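**Green mosaic splashback and no idea what to put on the worktop - help!**

Posted by Jovden, November 1, 2021

We've just moved into a flat with a little mosaic splashback, all greens and browns, and I absolutely love it. The trouble is the worktop. It's short, the toaster lives on it, and so does everything else because there's only one decent cupboard. I don't want to hide the tiles but I do need to chop an onion now and then! Budget is £50 at the very most. How do you all lay yours out?

### Obinna Adebisi

Oh, lucky you, I adore those tiles! We've had ours since July and I've moved things round more often than I'd like to admit. What finally worked:

- **Keep the back row for things you reach for every day.** Ours is jars and canisters, different heights, pushed right up to the tiles. You still see plenty of mosaic between and over them.
- **Put the hot stuff together at one end.** Toaster next to the big oven, so the crumbs all land in one place and I wipe once. Pull them forward before you use them, and don't leave a tea towel on top of anything that's switched on (I'm forever moving mine).
- **Let the chopping board live out.** This was the big one for me. If the board has its own spot then nothing else creeps in, and a bamboo one looks lovely against green. Get one with a groove round the edge if you eat as many tomatoes as we do. A small bowl on it is brilliant for peelings or garlic.
- **Choose a couple of soft colours and stick with them.** I went for pale green and a bit of pink, mostly from charity shops, and spent under half your budget. 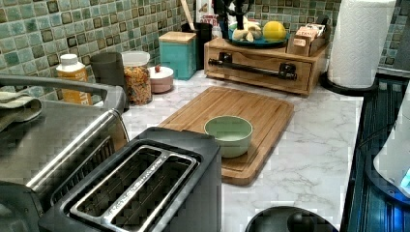
### Zamora

Get a shelf.

### Pristis

Agree with Obinna about the board! I'd add a clear jar for cereal, because the colours really cheer up a grey morning and you can tell when you're running low. Measure the gap under your wall cupboards before you buy anything tall, though. I bought 3 gorgeous canisters and had to slide them out sideways every time I wanted the lid off. They're in the bathroom now with cotton wool in them.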